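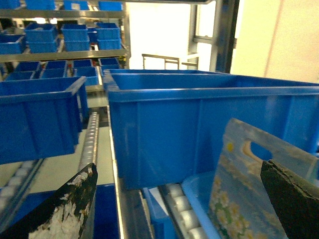 Juška Peg Rail, 29 inch, painted

I started making this rail for my own hallway, which is narrow and has one outlet in exactly the wrong spot. A hall table was never going to fit. What I wanted was somewhere to hang things that looked good even with nothing on it, and I couldn't find one I liked at Tevuneck or anywhere else in town, so I made one! The Juška has been in my little shop ever since, and it's still the piece I get the most mail about.

It's solid beech, 29 inches long, with five turned pegs set at a slight upward tilt so coat loops don't slide off. The pegs are glued and pinned from behind (I tried screw-in ones on the first batch and they worked loose by spring). Two keyhole plates on the back, screws and wall anchors in the box.

Colors right now are Oat, Brick and a grayed green I call Clonholm, after the cottage where I stole the idea – the whole kitchen there was painted that shade, ceiling included. I mix the paint myself, so expect small differences between batches. If you're buying two for the same wall, please order them together and I'll paint them from one can.
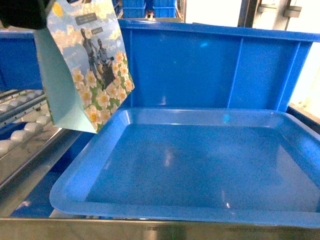

Hanging it takes me 20 minutes, and most of that is hunting for my level. I like the rail a bit higher than people expect, just above eye level, so long coats clear the baseboard. In a kid's room go low, obviously. It also looks lovely run along the side of a bookcase, or over a bed in place of a headboard (my sister-in-law did this and now I want to redo my bedroom).

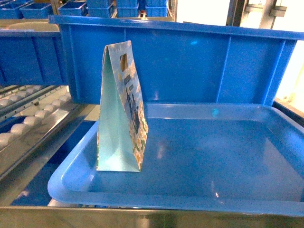 Each peg sticks out far enough for a winter coat plus a scarf, and the ends are rounded over so they're kind to knits. I use mine for plenty besides coats: aprons, a dustpan, the dog's leash, a straw hat that never leaves the house. A paper gift bag with a cut-out handle hole, the tall narrow kind, goes straight over a peg too, and I keep mail in one by the front door. Light stuff only in those, please.

Care is easy. Wipe with a damp cloth, skip the spray cleaners, and touch up chips with the small pot of paint that comes with every rail.

Item number 2834. Ships in 2 weeks, made to order, in a Plekero mailing tube with plain paper padding. Returns are fine if it hasn't been drilled or hung. Custom lengths – yes, just write and ask, but I'm closed to those through September.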